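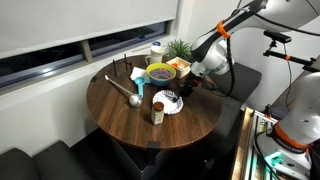

The round table by the window, halfway through the great kitchen sort-out.

I have been putting off the kitchen drawers since we moved in, and I would have gone on putting them off if Aivar hadn't come over for supper in July and asked for a ladle. It took me a good long while to find it. The soup sat on the stove, Aivar sat at the table being very polite, and I went through one drawer after another, pulling out things I hadn't thought of in years. When I finally found the ladle it was lying underneath a stack of baking sheets, in a cupboard I would have sworn had nothing in it but baking sheets.

So that was the start of it. The next morning I made coffee, put the radio on and began carrying things to the round table. I love that table. It's a dark walnut brown and the grain shows up beautifully next to the window, and I bought it secondhand with my first proper paycheck (my mother thought it was far too big for one person, and she was right at the time, but it has earned its keep since). It is also the only surface in the house where I can spread things out and walk all the way around them, and I find I think better on my feet.

My method, if you can call it that, is to bring out a small batch and deal with it before I'm allowed to fetch any more. I learned this the hard way in our last apartment, when I emptied the entire kitchen onto the floor at 7 in the evening and ended up eating crackers in bed because I couldn't get to the stove. Small batches! I can't recommend them enough, even though they make the whole business take days and days.

The ladle went down first, as guest of honor. It's stainless steel with a long slim handle, and that handle is the whole trouble, because it won't lie straight in any drawer I own. For years I've been wedging it in at a slant and then wondering why the drawer sticks. It's going to hang from a hook by the stove from now on, and I've already bought the hook. I haven't put it up yet. Sem has the drill and Sem is a slow returner of drills, but I borrowed his cake pan two winters ago and it is still in my pantry, so I don't feel I can press the matter.

Then there's the light blue scoop. I use it every single morning for oats and I have no idea where it came from. I think it may have arrived inside a tub of something, and the tub is long gone and the scoop has stayed on like a lodger. It isn't marked with any size that I trust, so I once sat down with the kitchen scale and a bag of oats to work out what it holds, and then I lost the piece of paper. Two scoops is breakfast, that's all I can tell you. It's going to live in the oat canister, where it should have been all along.

The little white jar with the blue lid is a harder case. I have it sitting on top of a white mug, which is a habit I picked up from my grandmother, who stacked everything on everything and never broke a thing as far as I know. The mug is staying, of course. The jar I keep meaning to fill with something. I thought of toothpicks, and then I thought of the good salt, and Aivar said buttons, which is no use to me at all in a kitchen but did make me go and look for my buttons, and there went an hour.

You'll see I didn't move the spiky plant off the end by the windowsill. It likes the light there and it sulks if I shift it. Everything else can work around it.

Now, the bowl. It's the one with the bright yellow rim and the blue outside, and I'd keep it if I had to give away every other dish in the house. I picked it up at a summer market from a potter who sold under the name Jelletti, and I remember I had to choose between it and lunch. At the moment it's full of small colorful bits, pinks and reds and blues and purples, and I've grown so fond of how it looks that I'm tempted to leave it on the table for good. It cheers me up on gray mornings. I did try it up on the high shelf for a while, where it was safe and I never saw it, and that seemed a sad way to treat a bowl.

The wooden box beside it is the smallest step in the whole project and has probably helped the most. It's just a little open box with pale sides, and it has become the place for odds and ends that don't have a home yet. The rule is that when it's full I have to stop and find each thing a proper spot before I carry on. I've kept to the rule so far. Mostly.

Spices come next, and I'm a bit afraid of them. I brought one jar over to the table, a small glass one with a brown cap, to see whether its shape would suit the narrow shelf beside the fridge. I'm pleased to say I've measured, and it will. What I haven't faced yet is how many of its friends are in the cupboard, and how many of those I bought for a single recipe and never opened again. There is a cumin in there that I'm fairly sure has moved house with me 2 times. If anybody has a good way of storing the half-used paper packets, please tell me, because mine are all held shut with clothespins and the clothespins take up more room than the spices.

The white plate with the faint blue pattern and the scalloped edge is paper, by the way, and so is the napkin. I have a soft spot for pretty paper plates and I always buy more than a party needs. They've been tucked behind the real plates, getting bent, so they're moving to the hall closet with the candles and the tablecloth we use for birthdays.

Next batch is the baking drawer, which I know contains at least one rolling pin too many, and after that the shelf over the sink. I'll put up a picture once the ladle has its hook. Sem, if you're reading this, you can have the cake pan back whenever you bring the drill, and there will be soup.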